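Section 2. Before You Order

2.1 Read this section with the purchase form closed. The Rergate cell is sold as an arm, a gripper and a stand. Everything else is your problem, and your problem has a price.

2.2 Measure the room, then measure it again with the doors open.

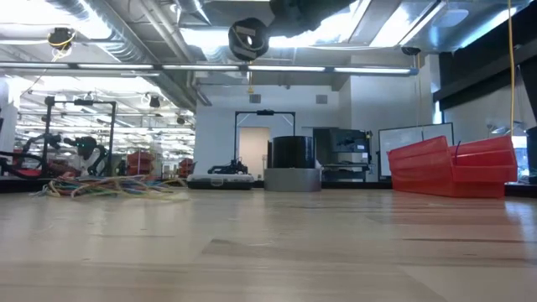 2.3 Set the budget in two columns: things that move, and things that hold up or feed the things that move. The second column is the long one. Price black frames, red bins, a tabletop and a cable dropped from the ceiling before you argue about which arm to buy. Janaka Weerakoon's first estimate for our Halonen room left that column blank, and the correction came to $1,743.

CAUTION: Delivery does not include carrying the crate upstairs. Ask before Sunday.

2.4 Decide what the gripper will handle, and write it down.

1. List every part by its thinnest dimension.
2. Send the list to Sirkano with your order.
3. Wait. The reply takes 6 working days.
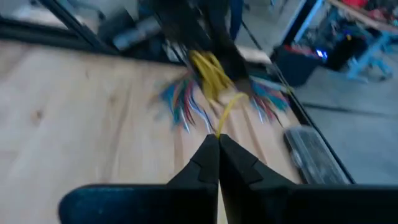
2.5 Fingers are quoted per pair, and the standard pair is the cheap one. If your work involves a single thin wire pinched at the very tips, with a whole tangle of others hanging beside it, budget for a spare pair and for practice time. Practice time has no part number – put it on the form anyway.

2.6 Order consumables with the cell.
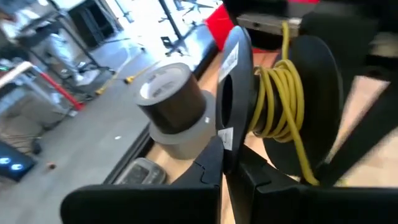

2.7 Small goods are where plans go to die, usually in February. A spool of yellow cable and two rolls of tape look like pocket change on the bench, so they never reach the spreadsheet. Give them a line of their own.

NOTE: Quotes are held for 28 days. Annelore Weidemann signs late ones, but she sighs first.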